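Wemdale Regional Library System
1/ The Wemdale Regional Library System will change its borrowing rules in January. The changes apply to all three branches: Wemdale Central, Sillport and Steyn. This thread sets out what cardholders can expect.

Wemdale Regional Library System
2/ Overdue fines on books, magazines and audiobooks will end. Fines already on an account for these items will be cleared when the new rules take effect. Cardholders do not need to call or visit a branch.

Wemdale Regional Library System
3/ At present, 1,378 cards are blocked because of unpaid fines. Of these, 137 belong to children under 12. Cards blocked only for overdue fines will be reopened. Cards blocked for lost items will stay blocked until the item is returned or paid for.

Wemdale Regional Library System
4/ Due dates remain in place. An item that is six weeks overdue will be marked as lost, and the cost of replacing it will be added to the account. If the item is then returned in usable condition, the charge will be removed.

Wemdale Regional Library System
5/ "Fines brought in less each year than we spent collecting them," said library director Hubert Sobczak. "Families with the least to spare were the ones who stopped coming."

Wemdale Regional Library System
6/ Books will renew on their own up to two times unless another reader has placed a hold. Cardholders with an email address on file will receive a notice each time. Please check that your address is current at any service desk.

Wemdale Regional Library System
7/ Interlibrary loans are not covered by the new rules. The lending library sets the due date and any late charge, and we are required to pass that charge on. Museum passes also keep their current late fee.

Wemdale Regional Library System
8/ Holds will be kept on the pickup shelf for seven days, up from five. The limit on open holds stays at 20 per card.

Wemdale Regional Library System
9/ The Sillport branch will stay open until 8 p.m. two evenings a week under the new schedule. Hours at Wemdale Central and Steyn do not change. The full schedule is posted at each entrance.
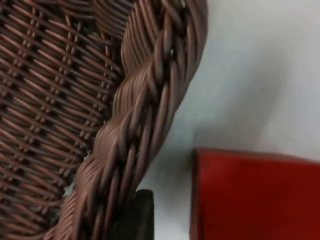
Wemdale Regional Library System
10/ The later hours at Sillport include full desk service. New cards can be issued until 7:30 p.m. Please bring a photo ID and one piece of mail showing your current address.

Wemdale Regional Library System
11/ The Stovon Road book drop remains in use and is emptied each morning. Items left there overnight are checked in as of the previous day. Please do not leave donated books in the drop.

Wemdale Regional Library System
12/ Questions about a blocked card may be sent to Konrad Szczepańska, head of borrower services, through the contact form on our website. Please include your card number but not your PIN. Replies are sent within three working days.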